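Stikano Wipe Planner: Frequently Asked Questions

Stikano is the coverage planner and contact controller we use for wiping jobs on curved and glossy surfaces. It runs on top of the Vorkex arm driver and takes its surface maps from Tetteh, our perception package. These answers cover the questions that come up most often from labs and integrators setting it up for the first time. Most of the tuning behind them was done on bathroom vanities at our Nudthorpe site.

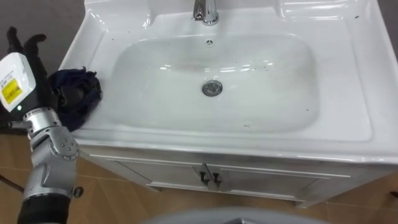 Reading time: 5 minutes

What does Stikano do?

It takes a surface mesh, a cloth model and a start pose, and returns a timed wrist path with a target contact force at each point. The controller then follows that path and corrects for force error as it goes. It doesn't pick up the cloth, rinse it or decide when it needs replacing. Those belong in your task layer.

How does it deal with white ceramic?

Glazed ceramic is hard on depth cameras. Highlights along a rim come back as holes in the point cloud, and a chrome drain or tap can return depth that is wrong by several centimetres. Tetteh masks pixels above a brightness threshold, fits the remaining points to a basin template and fills the gaps from the fit. If your basin doesn't match one of the supplied templates, you can scan it once with a matte spray and save the mesh under basins/custom.

Can it see dirt?

Tetteh has a speck detector that marks small dark spots on light surfaces and passes them to the planner as priority regions. It's off by default. It can't tell a loose crumb from a chip in the glaze, so a mark that stays after two passes is logged and left alone. Overflow holes and drains need to be in the template, otherwise they'll be flagged as dirt on every run.

What is the cloth model?

A rough one. We don't simulate folds. After each grasp, Tetteh segments the cloth, estimates the patch touching the surface and hands that patch to the planner as the tool footprint. The estimate is refreshed at the end of every stroke. Dark cloths on light surfaces segment well. White cloths on white basins do not, and we don't support them at present.

What contact force should I start with?

Start at 5 newtons on flat decks and let the planner drop it on the inner walls, where the cloth tends to bunch. Raise it in small steps. Anything above 7 newtons will trip the default safety limit and the arm will back off along the surface normal. You can change the limit in contact.yaml, but read the notes in that file first.

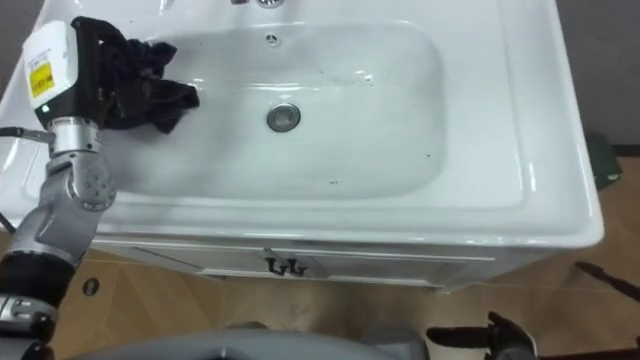

Does the planner need a GPU?

Planning runs on the CPU. A GPU is only needed for the cloth segmentation in Tetteh, and any recent card with enough memory for the model will handle it.

Why does the arm pause at the rim?

It's replanning. Crossing from the deck into the bowl changes the surface normal sharply, and the planner splits the path there to keep the wrist clear of its joint limits. With the default settings the pause is capped at 300 milliseconds. If yours is longer, check that the mesh has been decimated. A raw scan can have far more triangles than the planner needs.

Can I use both arms?

Only one arm can wipe at a time. The other is treated as a moving obstacle, and its pose has to be published on the shared state topic or the planner will refuse to start. Efren Agbayani is working on a two-arm mode, but there's no release date for it.

How do I report a planning failure?

Attach the run log, the mesh and your contact.yaml to a ticket in the tracker. Leave the log uncompressed if you can. Edgardo Tolentino looks after the planner queue and will ask for a replay bag if the log isn't enough.

Which licence is it under?

The planner and controller are open source under a permissive licence. The Tetteh weights are licensed separately for research use, and the terms are in the model folder.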